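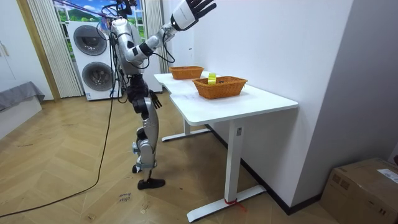
How Does a Robot Learn to Put Stuff Away?

Home Animals Space Machines Ask Us Games
Search this site Go

Quick one today because the bell goes soon. Robots! Big one. Taller-than-the-desk big.

You know how to put an apple in a basket. Easy. You did it when you were tiny and you don't remember learning. A robot doesn't know any of that when it gets switched on for the first time. It has motors, it has cameras, it has fingers. No idea what an apple is. No idea what "in" means.

So how do you teach it? With examples. Lots and lots and lots.

What is an example?

One example = one go at a job, from start to finish. Reach out, grab the thing, move it, let go, arm back. The computer saves all of it. What the cameras saw, and where every joint was at the same moment. Elbow bent this much, wrist turned that much, fingers open or closed.

Think of a flip book. Every page has a tiny picture on it, and next to the picture somebody wrote down exactly how the arm was bent. Flip flip flip. That whole book is one example.

The team at Radosach wants 4000 of those books for its basket job. Yes, four thousand. Nope, they are not done yet.

Who moves the robot?

A person does! At least at the beginning. The person moves their own arm and the robot's arm copies. Arm up, arm up. Pinch, pinch. It's a bit like a puppet show without the strings. The robot isn't deciding anything yet, it's just being moved and the computer is writing it all down.

Amna Janjua is one of the people who does the moving. We asked her if it's hard. "The first day my shoulder hurt," she said. "You have to go slow. If I'm sloppy the robot learns sloppy."

On a good day she gets 160 examples. Her best ever was 200, and then she went home and lay on the floor. 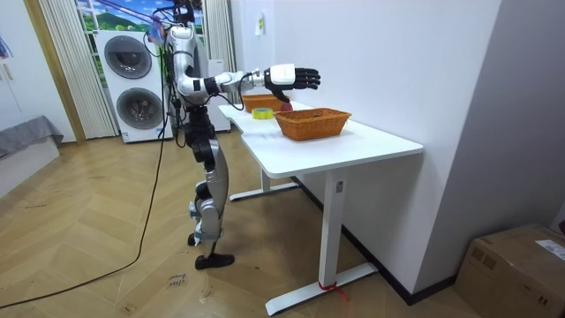

Reaching out over the desk. The roll of yellow tape is on the desk, between the baskets.

Why so many?

Because things move around. Say you only ever showed the robot an apple in the exact same spot. It would get really good at that spot. Now slide the apple over by the width of your hand. Oh no. The robot reaches for the old place and grabs air.

So the people change stuff on purpose:

- put the thing somewhere else
- turn it the other way round
- swap it for a different thing
- move the basket a bit
- start with the arm high up, then low down, then off to the side

Then do it all again. Boring? Kind of, yes. Amna listens to audiobooks. But after enough examples the computer starts to notice what stays the same. The apple can be anywhere, but the hand always goes to the apple. That's the bit it needs to learn.

Same with you and catching a ball. Your first ball probably bonked you on the nose. After a few hundred balls your hands just sort of knew, even if the next throw was one you'd never seen before.

Why cameras in more than one place?

A camera off to the side can see the robot and the desk together. Good for checking where the arm is. But it can miss little things down inside a basket, becuase the side of the basket is in the way. A camera looking down from higher up gets a better peek in. Put the two together and you know more than you'd know from one.

Try it at home. Put a grape in a bowl, get your eyes level with the table, and look. No grape. Stand up. Grape. 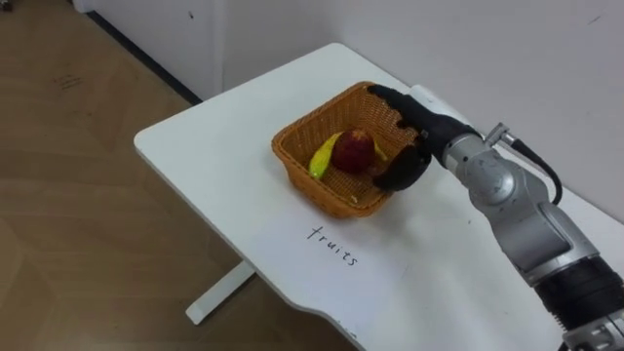

The fruit basket. A banana and a round red fruit inside, robot fingers around the corner, and "fruits" written on the table.

See the word on the table? It's for people to read. Writing helps everyone remember what goes where, and when you've been doing the same job since breakfast you really do forget. Amna says she once sorted a whole row the wrong way and had to throw those examples out.

Throw them out?

Yep. Some examples are no good. Maybe the apple rolled off. Maybe the person sneezed in the middle. Maybe a camera wasn't switched on. If you keep too many of those, the robot can learn the mistake.

BUT, and this is the sneaky part, a small mistake that gets fixed can be a great example. Hand misses a little, backs up, tries again, gets it. That one stays in. A robot that has only seen perfect goes doesn't know what to do when it misses.

At Radosach each example gets a mark from 1 to 4. A 1 goes in the bin. A 4 is lovely. The 2s and 3s get watched again by somebody else. 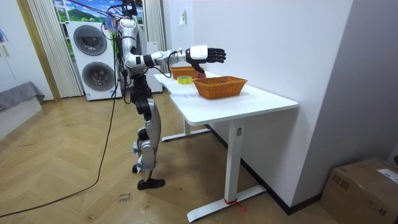
Arm straight out, fingers open. Look just under the hand for something small and red.

Then what?

Then the computer studies. It goes through the examples again and again, guessing. "If the cameras see this, the arm should move like that." It checks its guess against what the person did. Wrong? Change a little. Guess again. It can do this all night and it doesnt get hungry.

In the morning, test time. No person moving the arm. The robot has to do it by itself, and people write down which goes worked. Sometimes it's great. Sometimes it picks up nothing at all and very carefully puts the nothing in the basket. Amna says that one makes everybody laugh, and then they go back and collect more examples of picking up.

Words to know

Example: one go at a job, saved from start to finish.
Joint: a place where an arm or leg bends. You have them too.
Gripper: the part that grabs. Can be a hand with fingers or more like a claw.
Training: when the computer studies the examples.

Something to try

Get a friend, two bowls and some fruit. Your friend is the robot, eyes shut. You move their arm to put one fruit in a bowl. Do it a few times. Now let go and see if they can do it alone. Then move the bowl and try again. Swap after. Please eat the fruit when you're done, don't leave it under the couch.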